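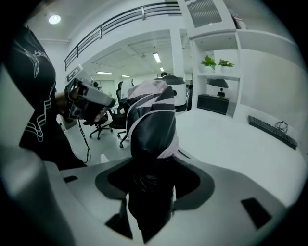

White shelving and a white table in the Titamis office, with two potted plants on an upper shelf.

Titamis wants its desks clear, and it has paid an outside firm to say so

2018-10-02

Titamis has told staff that every desk in its office must be clear by the end of the working day, drawers included. The new rule follows a review by Holuser, a consulting firm that charges by the room and promises a calmer workplace at the end of it.

According to the Holuser report, which runs to 16 pages, a tidy desk saves each worker 11 minutes a day. The report does not say how that was measured, or whether anyone held a stopwatch. It mentions a trial in June at another client, Istido, but leaves out how many people took part and what they were doing before.

Staff have been asked to keep a keyboard on the desk and very little else. Cables should be coiled and kept near the equipment they belong to. Plants may stay if they stand on the shelves. Loose items go into the drawers, and the drawers are then supposed to be sorted, with cloths folded and nothing kept "for later."

That last part is where the plan starts to look thin. A desktop takes a minute to clear if everything on it can be swept into a drawer, and a visitor walking past would see a clean white surface and be impressed. Whether the work has been done or only moved down a few inches is another question.

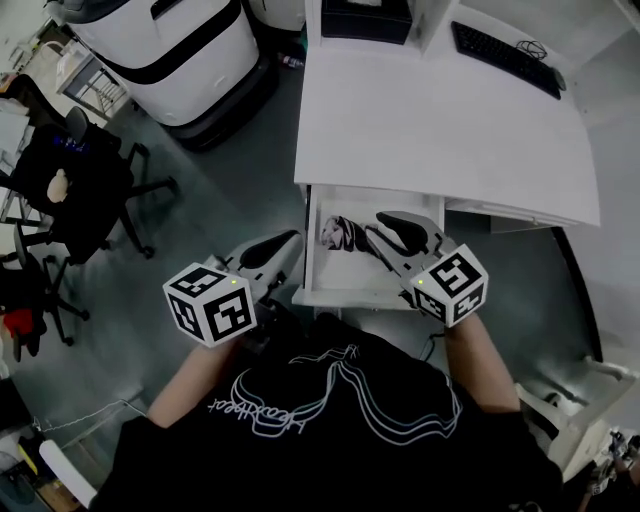
An open desk drawer with a crumpled black-and-white patterned cloth inside. The keyboard stays on top.

Grethe Steinarsdóttir, who manages the office, defends the project. "People were losing things, and we were buying the same things twice," she said. She puts the cost of the review at over 2000 dollars, not counting the hours staff will spend on their own drawers. Asked what had been bought twice, she named scissors and phone chargers.

The rule covers chairs as well. Under the Holuser guidelines a seat is for sitting on – bags, clothing and soft toys are meant to find another home. Steinarsdóttir said she did not plan to enforce that one very hard.

Holuser offers a follow-up visit after 8 weeks, at extra cost, to check whether the drawers have stayed in order. Titamis has not decided whether to book it. The firm's brochure quotes a satisfied customer at Snorradóttir, a small design studio, who says the office "feels bigger." No measurements are given there either.

For now the checks will be made in-house. Each desk gets a look once a week, and there is no penalty for a messy drawer. Steinarsdóttir said the results would be shared with staff but not with Holuser, unless the company pays for the second visit.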